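Speaker notes - Wednesday session, second slot after lunch
Talk: What does a background swap buy you?
Speaker: Somtochukwu Wike

Slide 1. Title
Say hello, say thanks to Sutrisno Kwok for the slot. Mention that he disagrees with at least half of this and will get the first question. Don't read the title aloud.

Slide 2. The claim
The claim going round is that if you train an arm in simulation and keep changing what surrounds it, the policy learns to ignore the surroundings. Then you carry it over to the real bench and it copes. I have heard this put as a settled matter in three talks this year. I would like to know who settled it.
Be fair here. It is a sensible idea and it is cheap. You write one config file and go home. That may also be why everybody likes it so much.

Slide 3. What we ran
Simulated arm, small tabletop objects, one instruction per episode. Pick up the cube, put it in the tray, that sort of thing. Two training sets of the same size. The first, which we call Toledo, keeps one plain backdrop throughout. The second, Kekgate, draws from 72 backdrops: streets, rooms, fields, car parks. Floor patterns and lighting change as well.
Same network, same number of updates, same objects. The only thing I would argue about is the lighting, and I come back to it on slide 7.
Pause. Somebody always asks about seeds. Five per condition. Yes, I would like more.

Slide 4. The headline number
On backdrops held out from training, Kekgate beats Toledo by 17 points. If I stopped here you would all clap and I could catch the early train.
Leave the slide up long enough for people to write it down, then say: please don't write it down yet.

Slide 5. Where the gain sits
We went back through 197 failed Toledo episodes by hand. Sutrisno did most of it, over what I gather was a miserable week in July. The question was simple. Did the arm fail because it was confused by what lay behind the objects, or did it fail for some other reason that the swap happens to help with?
In 42 of them the arm went for the wrong place altogether, and I am happy to blame the backdrop for those. In the rest the arm set off towards the right object and then missed, or closed early, or knocked it. A road or a hedge in the distance does not explain a gripper closing early.
Slow down on this one. It is the slide the talk rests on.

Slide 6. The dull explanation
My guess, and it is a guess: changing backdrops works partly as noise. It stops the network fitting too tightly to anything, much as other kinds of image noise would. So we ran a third condition with the plain Toledo backdrop plus random blur and colour shifts, no new scenery at all. It recovered more than half of the gain.
Expect grumbling. The answer to the grumbling is that nobody had to draw a single street for that condition.
If asked whether the remainder is real: probably. I can't tell you how big it is with five seeds and I won't pretend to.

Slide 7. Lighting
This is the weak spot in our own work, so say it before someone else does. When the backdrop changes, the light changes with it. Shadows move, small things lose contrast against the floor. We did not separate the two. The Veltitz renderer ties them together by default and we found that out late. We are redoing it with the light held still. I don't have the results and I'm not going to hint at them.

Slide 8. The real bench
Short slide, short answer. We put all three policies on the real arm. The order stayed the same and the gaps shrank. The difference between Kekgate and the blur condition was smaller than the spread between seeds. Draw your own line through that.
Don't get drawn into the Mundoneo comparison. Their task is different, their gripper is different, and they score a touch as a success. We don't.

Slide 9. What I would ask for
If you report a gain from varied scenery, run a plain noise condition next to it. It costs a day.
Say how the episodes failed. A success rate on its own tells me very little about what the network has learnt to ignore.
And keep your test backdrops away from your training ones properly. Two photos of the same street from a few paces apart are one backdrop. We made that mistake in our first round and had to throw the lot out, which did wonders for my temper.

Slide 10. Questions
Leave this one up through the discussion. Sutrisno first. He will say that I am judging the method on tasks that are too easy, where the objects are big and bright and hard to confuse. He may be right. My reply is that these are the tasks people used when they made the claim, so they are the tasks I get to check it on.
If time is short, skip the question about larger networks. We haven't tried them. Slides and the failure labels go up on the project page tonight, and corrections to the labels are welcome.

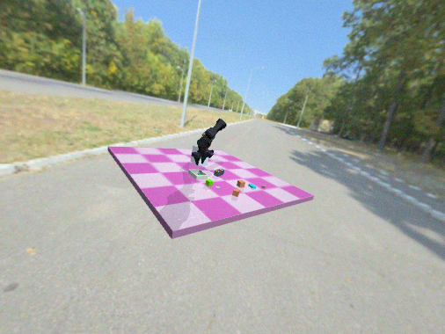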